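Comparing two grippers in sim before you buy one

Quick writeup of how I test a gripper in simulation. One arm, one room, two grippers, same tasks.
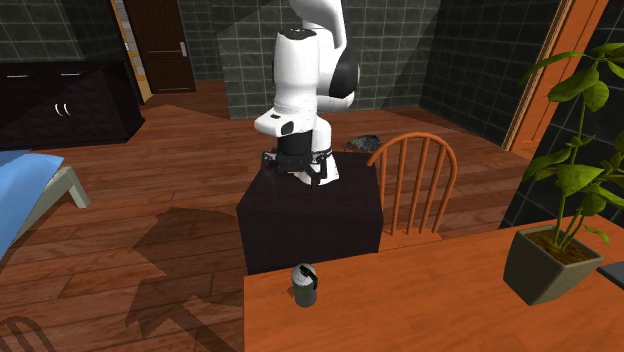

You need a sim that loads your arm and lets you swap the end effector without rebuilding everything. I use Grasoneo. Jotero works too but the menus are named differently, so you'll have to hunt a little.

Step 1. Fix the base. Bolt the arm to a pedestal in the sim and lock it. Don't leave it as a free body, even a heavy one. Mine crept a few millimeters per run and I lost an evening to it.

Step 2. Load gripper A. Mine is the stock parallel gripper, two fingers. Set the tool center point between the fingertips, not at the flange. Check it by hovering just above the pedestal top, fingers straight down. If the fingers go into the surface, your offset is wrong. Fix it now.

Step 3. Save that hover pose as home. Every trial starts there. Every one.

Step 4. Set friction. Start both grippers at the same value, tune later. Default pad friction in Grasoneo is way too generous, things stick like glue and every gripper looks great.

Step 5. Pick objects. Keep it boring:
a small block
a cylinder with a lid
something thin and flat
something soft, if your solver can handle it

Step 6. Run 80 grasps per object with random start positions. Write the seed down!! You want gripper B to get the exact same positions. I did 1000 the first time, overnight, and teh ranking came out the same as with 80.

Step 7. Swap to gripper B (the Wudholm one in my case). Redo the TCP. Redo the payload too — I forgot, and the wrist sagged on every approach. Had to throw out 254 trials.

Step 8. Score it. Success = lifted, held for five seconds, no slip. Log near misses seperately, they tell you more. A gripper that drops things late usually needs more force. One that never closes on the object has a reach or width problem.

Camera stuff. Keep the view fixed for both sets. Turn shadows on if you're testing vision, off if you just want speed.

My result: Wudholm better on thin flat things, stock one better on cylinders. Blocks a tie. Soft stuff, don't trust my numbers, solver kept blowing up.

If a run crashes halfway, restart from the same seed and not from the last saved state. The Giáp plugin handles this for you, older versions don't. Config files are plain text, so diff A against B before you start — only the gripper lines and payload should be different.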